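An afternoon at the Plistari open day

I went in August, on the hottest afternoon of the month, and I had almost decided to stay at home.

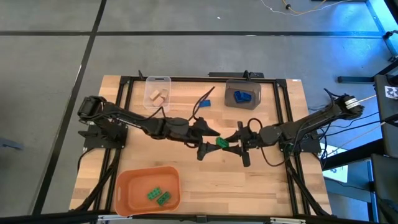 The invitation came from my old colleague Sudheer Sundaram, who moved to Plistari two years ago and works there on robots with two arms. I repair weighing machines for a living, so I am not completely a stranger to motors and cables, but I had never stood beside such a thing while it was working. The bus 372 stops almost in front of the building. From the stop you walk 300 meters along a wall, and then there is a small door with a paper arrow.

We were divided in groups and each group had 30 minutes at every station. Ours began with the sorting table, where the task was toy building bricks, green and blue. One arm takes a brick, the two grippers meet near the middle of the table, and for a moment both are holding the same brick. Sudheer told us this moment is the whole difficulty. If the first hand opens too early, the brick falls. If it opens too late, the two arms pull against each other, and you can hear it in the motors, a kind of complaint.

I watched the handover many times. I think I saw nine or ten good ones and three where the brick dropped on the wood. After a drop an engineer put it back by hand and started again, without any drama. I liked that very much. At trade fairs I have seen demonstrations so well prepared that you learn nothing from them.

A boy in our group asked why they don't use only one arm, because one arm could also put the brick in the bin. Sudheer answered that for a brick this is true, but they want later to pass things that must be turned or held from the other side, and a brick is a patient thing to practice with. The boy was not fully convinced — and I was also thinking about it on the way home.

The second station was from Jostlow, a smaller company which shares the building. They showed a cart that follows a person with boxes. It followed me quite politely until a lady with a similar shirt walked between us, and then it went with her to the coffee.

The coffee, by the way, was very good, from Gachanja, and there was a cake with cardamom. I stayed until 5 p.m. and missed my bus.

They will repeat the open day in Flolville, but Sudheer does not know the month yet. If you go, ask for the sorting table first, before the groups become big. It is hard to see anything from the third row.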